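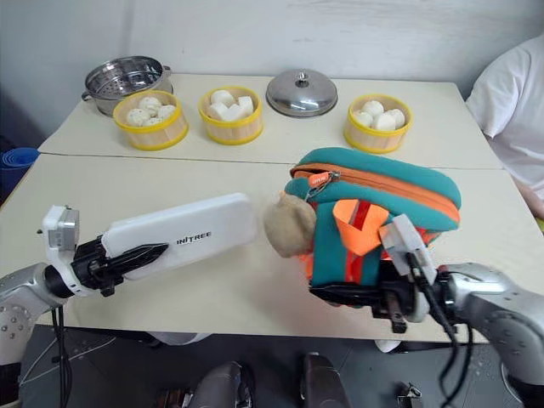 Photo: Tuva Westerberg

Four days with the Jesico estate

By Renzo Donati

Seven in the morning, Divthorpe, raining sideways. The Jesico is parked on the wrong side of the road with its nose in a hedge and I've already lost the key. It's in the cupholder. It stays in the cupholder all week, there's nowhere else for it.

So. The estate. Jesico sold the saloon for years before anyone there agreed to put a proper boot on it, and now they have, and it's long. Longer than my parking space by the width of a hand. The roof stays flat nearly to the back, then drops off sharply over the tailgate, and from the side it looks like a car from twenty years ago. I mean that kindly. Square windows, thin pillars. You can see out of it.

First leg, Divthorpe to the ferry. Motorway mostly. It's quiet up to the limit and then there's a whistle from the driver's mirror that comes and goes with the wind. Seats very good. Firm under the thighs, soft at the shoulders, and my back, which complains about everything, didn't. Tuva had the passenger side and slept through two counties.

The diesel is the one to have, apparently. Ours was the petrol. Pulls well from low down, gets a bit shouty past the middle of the dial, and the automatic gearbox hunts about on hills like it's lost something. Put it in manual mode and it behaves. There are paddles. They're plastic and feel it.

Second day, up to Bråten. Till Lenz runs the small workshop there and has had three of the old saloons through his hands, and he wanted it on the ramp before he'd say anything. Up it went. He walked round underneath with a torch for ages. "They've moved the exhaust hanger," he said. "Good. The old one rotted." Rear suspension is new too, stiffer springs for the load, and he reckoned the bushes were easier to get at than before. He didn't like the plastic undertray. Eleven clips, and he's snapped that sort in cold weather often enough.

Loaded up, it rides better. Empty, the back end hops over broken tarmac and you feel it in your teeth. With two people, tent, stove, cool box and far too many boots it settles down and gets on with things — you'd almost think they tuned it that way and forgot about the school run.

The steering is light. Too light for me in town, fine everywhere else. Brakes strong, pedal a bit long. Tyra Torvik, who used to race and now teaches people how to reverse trailers, took it round the yard behind the workshop and came back saying the turning circle was "a disgrace". It is large. Three goes to get out of the ferry lane.

Inside, mixed. Real buttons for the heating, thank goodness, and a volume knob. But the screen takes an age to wake up and the sat nav sent us twice down the same farm track on Thursday. It's the Justau system, optional, and I'd leave the box unticked and use my phone. Door bins take a big bottle. Rear passengers get their own vents and not much light, as the tinted glass is very dark.

The boot then, because that's why you'd buy it. Low lip, flat floor, seats fold from a lever by the tailgate. Two lashing rails, one of which rattled untill I stuffed a glove behind it. The load cover is a pig. It jumps out of its slots if you let go too early and it got me on the knuckles, twice.

Fuel. We covered 343 miles on the first tank with the light just on, mostly motorway, one mountain. Not brilliant. Valter Tangen at the importer says the diesel does alot better and he would, he's got a yard full of them. The estate costs 1,000 more than the saloon, like for like. For that much extra space I'd pay it without blinking, and I'd spend whatever was left over on decent tyres, as the ones fitted get nervous in standing water.

Last night we were back at Divthorpe well after dark. Headlights excellent, by the way, forgot to say. Proper spread, no glare off signs. Handed the key back the next morning once I'd found it again.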